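Whitfield extends championship lead with victory at Gulis

Roscoe Whitfield strengthened his position at the top of the Wadov Touring Trophy with a lights-to-flag win in the feature race at Gulis, finishing 2 seconds clear of Dobos Racing team-mate Clémence Marty.

Whitfield started from pole position and held the inside line into the first corner. Marty, who had qualified fourth, passed Bakari Koech for second place at the end of the opening lap and stayed within reach of the leader until the closing stages, when both cars were held up by slower traffic.

The safety car was needed once, after Eugénie Picard's car stopped on the exit of the chicane with a gearbox fault. Picard was unhurt. Racing resumed with 90 seconds of lost running added to the scheduled race time, and Koech held off a determined challenge to complete the podium for Randport Motorsport.

"The car was strong from the first practice session and the team gave me everything I needed," said Whitfield. "Clémence kept the pressure on all afternoon — I could not relax for a single lap. We are pleased with the points, but there is a good deal of the season left."

Dobos Racing team principal Musa Onyeka paid tribute to the mechanics, who changed the engine in Marty's car overnight. "To have both cars at the front after that amount of work is a credit to everyone in the garage," he said.

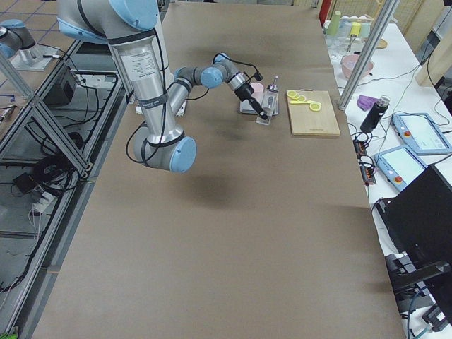 Championship position

Whitfield now leads the drivers' table with 443 points. Marty moves up to second, ahead of Koech, while Picard drops to fifth after her retirement. Dobos Racing also leads the teams' standings.

Next round

The championship continues at Randport in March, with two races on the full circuit. Organisers expect a crowd of about 2,000 — gates will open at 8am and the paddock will be open to all ticket holders during the lunch interval.

Media accreditation requests should be sent to the Wadov Touring Trophy press office.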